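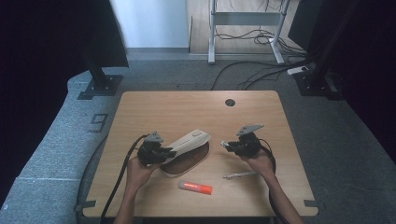
Cómo grabar demostraciones a dos manos con pinzas portátiles

Esta guía resume el procedimiento que usamos en Damero para preparar los datos con los que se entrena la política bimanual. Se da por hecho que las pinzas ya están calibradas.

1. Despeje la mesa y deje solo los objetos de la tarea. En la serie del calzado son una zapatilla, un bolígrafo y una barra que parece un rotulador o un pegamento.

2. Pase los cables por fuera de los antebrazos, con holgura suficiente para cruzar las manos sin tirones.

3. Abra y cierre cada pinza 2 veces antes de empezar. Esa señal sirve después para alinear los dos flujos.

4. Sujete la zapatilla por un lado con la pinza izquierda y acerque la derecha despacio. No corrija el agarre con los dedos.

5. Al terminar, vuelva a la posición inicial y espere a que el registro se cierre. Cada episodio dura casi 11 segundos.

6. Cambie la orientación del calzado cada 10 episodios.

Con 190 episodios válidos, la política entrenada en Derkach ya separaba bien la fase de sujeción de la de aproximación. Con menos datos, la mano derecha tendía a cerrar antes de tiempo.

Los episodios con pérdida de seguimiento se descartan enteros. Recortarlos nos dio peores resultados en la tanda de julio.

Siguiente apartado: exportar los episodios a Fendance.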